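Fustano Two-Arm Folding Cell
Set-up and Care Guide

Section 4. Preparing, aligning and maintaining the cell for towel work

Applies to cells installed by Gajewski. Revised Aug 27, 2020.

4.1 Purpose of this section

This section covers the preparation of the table, the alignment of the two arms, the care of the gripper fingers and the checks to be made before the cell is returned to service. Electrical installation is covered in Section 2. Persons who have not completed the operator briefing may read this section but may not carry out the steps in it.

CAUTION: Place both arms in the Hold state before reaching over the table. Releasing the Run button does not place the arms in Hold.

4.2 Preparing the table

1. Select Park on the operator panel and wait until both arms have stopped moving.

2. Select Hold.

3. Wipe the table with a lint-free cloth and a mild cleaner. Do not use solvents or abrasive pads.

4. Check the seams between the table panels with the flat of the hand. A raised seam can catch a hem as it is drawn across the surface.

5. Open the wrist camera view for each arm in turn and compare it with the view saved at installation.

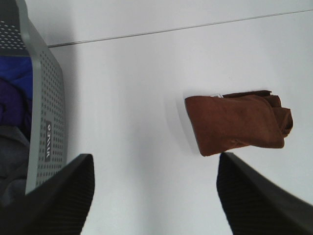 The wrist view is used to judge position and focus together. Both fingers should enter the view from the bottom, one from each side, and the surface between them should be clear. The fingers will look soft at this distance — the focus is set for the cloth, and no adjustment should be made to sharpen them. The basket may run out of the view at the left without affecting the check, provided that the folded cloth is in view in full. If the cloth is also cut off, loosen the camera bracket, turn it by hand and repeat step 5.

4.3 Setting the reference towel

The reference towel is the towel against which the cell measures its fold lines. Use the same towel for every alignment. A towel that has shrunk or lost its shape must be replaced, and the replacement entered in the cell log under its own number.

1. Lay the towel flat in the middle of the table, with the short edges facing the wall and the operator.

2. Smooth the towel from the center outward. Small ripples along the hem are acceptable.

3. Keep a clear strip of table between the towel and any container.

4. Select Capture Reference on the panel and keep hands away from the table until the tone sounds. 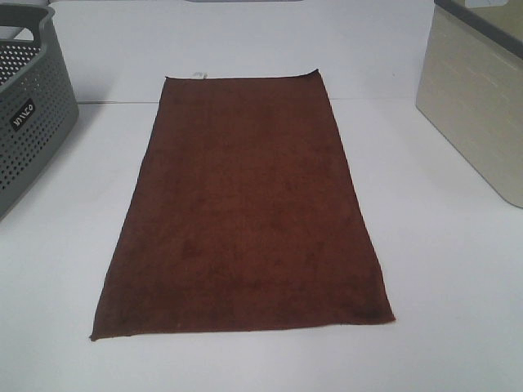
Figure 4-2. Reference towel laid flat, with the tag at the far edge.

NOTE: The tag may be left on the towel. If it is removed, capture the reference again.

If the panel shows code 464, the outline of the towel was not accepted. Smooth the corners and repeat step 4. If the code returns after a third attempt, check the room lighting before changing any setting. Strong light from one side is the usual cause.

4.4 Aligning the arms

Align one arm at a time. The other arm must stay clear of the table surface throughout the procedure.

1. Fold the reference towel by hand into a compact bundle and place it near the center of the table.

2. Raise the left arm until its gripper hangs well above the table.

3. Select Manual, Right Arm, and set the speed to Low.

4. Bring the right gripper down over the right end of the bundle with the fingers slightly open. Stop when one finger meets the cloth. The cloth may bunch a little at this point.

5. Check that the cable at the arm hangs free and does not touch the table or the cloth.
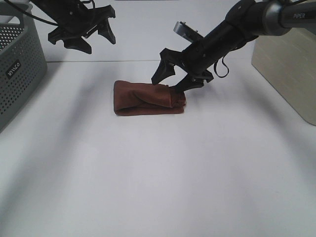 6. Select Store Position. Raise the right arm clear of the table, then repeat the procedure for the left arm at the other end of the bundle.

CAUTION: Do not push an arm into position by hand while Manual is active. The stored position will be wrong, and the joint may be damaged.

4.5 Care of the gripper fingers

Inspect the fingers at the end of each working day, and replace them after 1,000 hours of operation or sooner if the grip surface has worn smooth.

1. Open the gripper fully and select Hold.

2. Brush lint from the ribbed faces with a dry nylon brush, working along the ribs.

3. Check both tips for chips and burrs. A damaged finger must be replaced together with its partner.

4. Tighten the finger screws with the driver supplied. Do not use a power tool.

5. Return the arm to a low position over the table and open the wrist view. Confirm that both fingers can be seen, that the gap between them is open, and that no thread or lint is caught on either face.
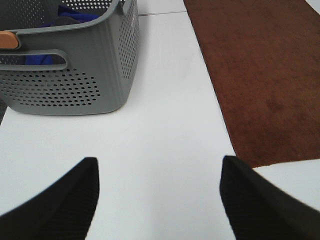

Rhona Tosh asked that a remark be added at this point: on the Ivelano cells, new fingers sat slightly proud until the screws had been tightened a second time, and she advises checking them again after the first hour of work. Gajewski has accepted the remark, and the second tightening is now part of the procedure for all cells.

4.6 Return to service

1. Remove all tools from the table.

2. Select Park, then Run Test Cycle, and stand behind the marked line.

3. Allow the cell to complete four folds without a stop. If it stops, note the code and repeat the steps in 4.4.

4. Enter the work in the cell log, with the finger set number and the name of the person who carried it out.

Replacement fingers and brushes are ordered from Jarken. The next revision of this section is due in September and will include the procedure for replacing the wrist camera bracket.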